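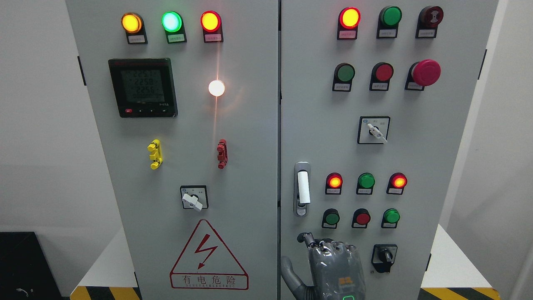

Chapter 6
Reading the Front of a Cabinet

If you have made it this far in the book, you have already spent a good many hours with diagrams, and I expect some of you are beginning to wonder when we will get to stand in front of the real thing. Well, here we are! In this chapter we leave the drawings on the bench for a while and learn to read the doors of two cabinets, the kind you will meet in pump rooms, bakeries, cold stores, school basements and nearly anywhere else that a building needs more than a wall switch.

I learned this part of the trade from Wiebke Wunderlich, who ran the training shop at Brisport when I was an apprentice and who would not let any of us touch a door handle until we had stood with our hands behind our backs and told her what the door was saying. It felt terribly slow at the time. I was nineteen and wanted to get at the wiring. But I have used that habit on every job since, and I am going to ask you to pick it up too, preferably before you are let loose on the practical work in Section 6.4.

What you will need for this chapter
Your notebook, a pencil, and the blank door chart from page 204. You will not need any tools until Section 6.4, so please leave them in the bag.

6.1 Start with the warning

Most people's eyes go to the lights first, which is natural enough – lights are made to be looked at. Try to look lower down before you do anything else. On the left-hand cabinet there is a triangle outlined in red with a lightning bolt inside it, and under the triangle a red-bordered label in Chinese, 有电危险, with a smaller line of English beneath. The four characters mean, more or less, "live electricity, danger." You will work on equipment from many countries over the years, and you won't always be able to read the words, but the triangle and the bolt will be familiar wherever you go. Copy the sign into the bottom of your chart before you fill in anything above it.

6.2 Pilot lights

A pilot light is a small lamp on the door that reports on something happening behind it. The left cabinet has three in a row along the top: amber, green and red. All three are glowing, and this is where beginners tend to get into a muddle, for they have been taught at home and on the road that green means go and red means stop, and they want to know how a thing can be going and stopped at once.

The trouble is that color alone doesn't tell you enough. On a three-phase supply it is very common to give each phase its own lamp, and in many shops those lamps are yellow, green and red. Three lit lamps would then be good news. On another door the same three colors might stand for a warning, a running motor and a fault, and you would feel quite differently about seeing them together. So read the little label plate under each lamp, and then find the same lamp on the drawing. If the plate is faint or in a language you don't know, the drawing has to settle it. Please don't guess, however sure you feel.

It also helps to remember that a dark lamp is only a dark lamp. It may mean that a circuit is off, or it may mean that the lamp has failed. We come back to this in Section 6.5, where you will practice proving a circuit dead with a tester you have checked first on a known source.

6.3 The meter

Below the amber and green lamps on the left cabinet is a digital power meter with three readings stacked one above another. They sit very close together, all of them near 225. A meter like this can usually be set to show voltage, current or power, and you move between the pages with the small buttons along the bottom edge. Before writing down any number, find out which page you are on and write the unit beside it. I once marked a whole set of notebooks from the Saltis evening class in which every student had copied the figures beautifully and not one had put down a unit, and I had to hand them all back.

When three phase voltages are within a volt or so of one another, we say the supply is well balanced. When one drifts away from the others, you will want to know why, and Chapter 9 has a good deal to say about that.
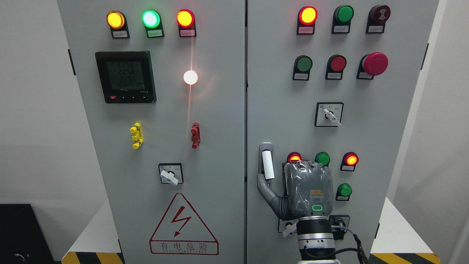
Figure 6.2 The pair of cabinets used in this chapter: meter and selector switch on the left door, pilot lamps and push buttons on the right.

Take your time over Figure 6.2 and use it to fill in your chart, beginning with the left door. You should find a place for the yellow and red terminal blocks, and for the selector switch with the white lever that sits below and between them. Draw the lever at the angle you see. The position of a selector is part of the reading, and a chart that leaves it out will be of very little use to the next person.

Then go on to the right door and do the same for its lamps and buttons, row by row. Allow yourself 15 minutes for the two doors together. When you have finished, trade charts with a partner and check each other's work before turning to Section 6.4.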